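Subject: Re: Laundry and bedding for the walking week

Hello all,

On October 26, 2026 the person organizing the Prorau house wrote:

> The house sleeps 15 and the owners want all beds stripped before we leave.
> Last time we paid a cleaning fee because this was not done. The closest
> laundry is Grenier, in Pritholm, and they need the bags in the morning.
> Does anybody have advice about what to bring, so that we do not carry
> too much? Also I would like to know if wool is worth the money.

I can answer a part of this. I did the same walk in May, with my own pack, and I wrote down what I used and what I only carried. English is my third language, so please excuse if I write too long.

First the laundry. Grenier takes a bag in the morning and gives it back the same day, but only if you write your name on the bag and also inside it. They wash everything at 40 degrees. If you have something that should be washed cold, keep it with you. I lost a good sweater in this way, and it was my own mistake, the sign is on the door.

> I would like to know if wool is worth the money.

For socks, yes. I had 3 pairs and I never wanted a fourth. I bought them from Sydorenko, the small shop across from the bus station in Pritholm, and they have no holes until now. For shirts I am less sure. Wool shirts dry slowly in that house, the rooms on the north side are humid, and the drying rack in the hall is always full by dinner. An ordinary shirt with a collar is enough for the path and you can also wear it to the restaurant. Roll it and do not fold it.

My whole pack without water was too heavy on the first day. I removed the second towel, the jeans and a thick book, and I sent them home by mail. After this my knees were much better. The climb from Pritholm to the house is 738 meters and there is no shade in the upper half, so please think about every item before you put it in.

About sheets. The owners give a fitted sheet for every bed, but the blanket you must ask for. I recommend a thin sleeping bag liner and not a full sleeping bag. On the last morning the work goes like this: take the sheet off starting from the corners at the wall, shake it outside, put it in the bag that is in the hall. Look on the bed before you go. People leave shirts and chargers there, and then somebody must mail them.

A few pictures with clothes and bed:
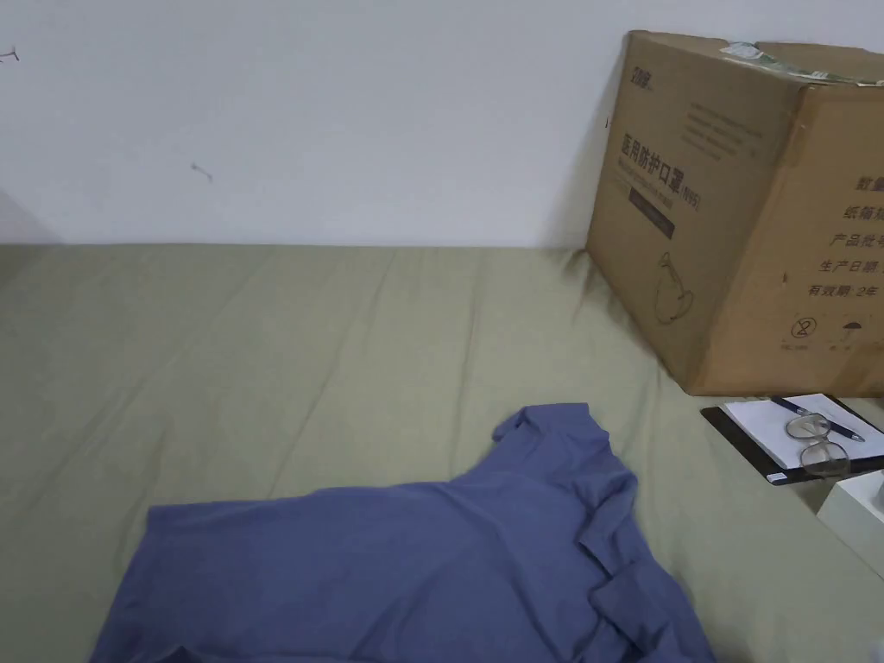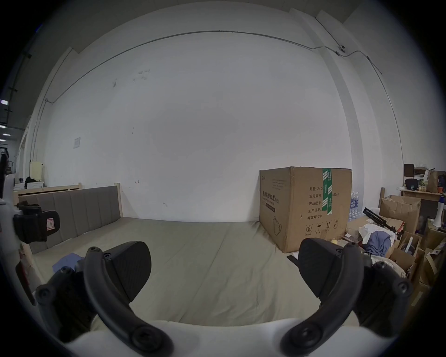
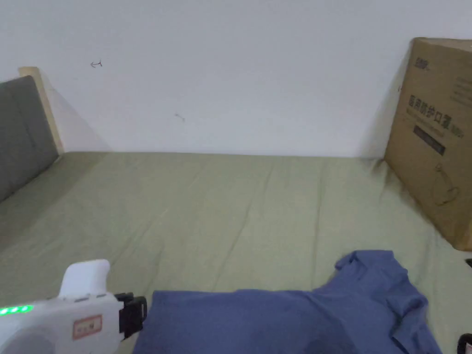
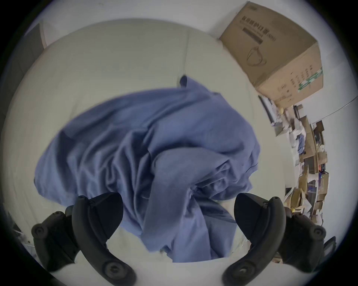
For the cleaning fee I have one suggestion. Last time each room thought that the other room will do the kitchen. We could write the rooms on a paper on the first evening, with one job beside each room, and hang it next to the coffee machine. I can bring the paper and tape.

Two more questions from my side. Does the bus from Pritholm still stop at the lower bridge, or must we walk from the church? On the timetable I found, the stop has a small star, but the star is not explained anywhere. And is the key still with the bakery? In May the bakery closed for lunch and I waited outside with my bags in light rain, which I would like not to repeat.

If the list agrees, I can call Grenier and ask if they accept so many bags on one day. Please answer to the list and not only to me, so that everybody has the same information.

Best regards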